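7 Feb 2019

**Fivstead sets aside money for a second packing cell**

So we finally have a number! I sat through the Fivstead planning meeting this morning (two coffees, one stale bagel), and the plan is to price out a second two-arm cell for box handling, with a decision in April. Wililach and Chae are both sending quotes, and I'm told they're not close to each other.

The robots are the easy part of the budget, funnily enough. What keeps growing is everything around them: tables, spare fingertip pads, cable sleeves, and cardboard. Oh boy, the cardboard. The request on the table is for 144 cartons to start, then 200 more if the Flidia line signs on. I'd have guessed half that, but cartons get creased and taped and creased again, and you can't practice on a worn-out one forever.

Box work with two arms and two grippers:

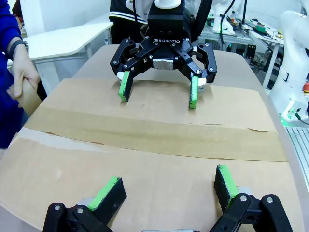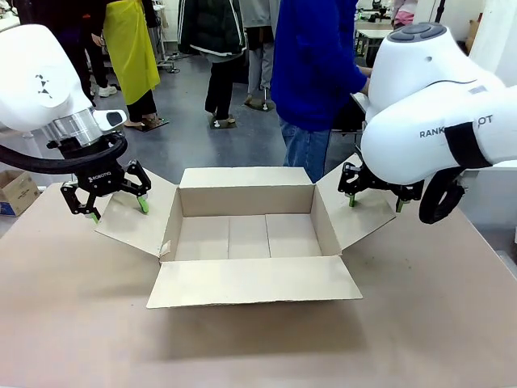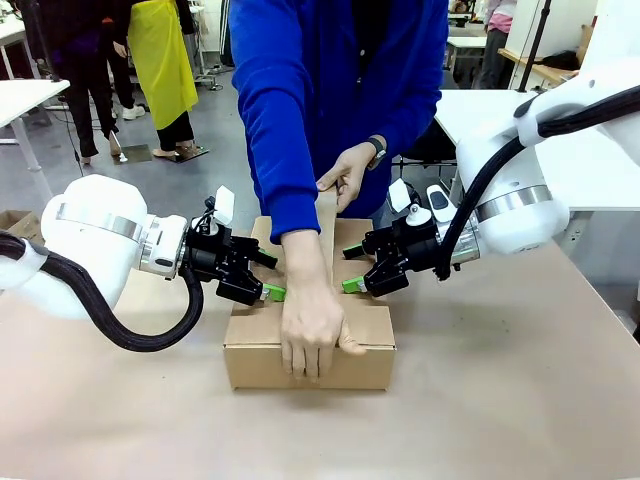
Staff hours are the other big line, and I was glad to see them written down this time. The draft asks for 3 months of paid setup before anyone expects a packing rate out of the new cell. There's still some grumbling over whether to lease or buy. I lean toward leasing, mostly on account of the floor space, but the quotes could change my mind. They're due back before the April meeting, and I'll post the totals once I've got them.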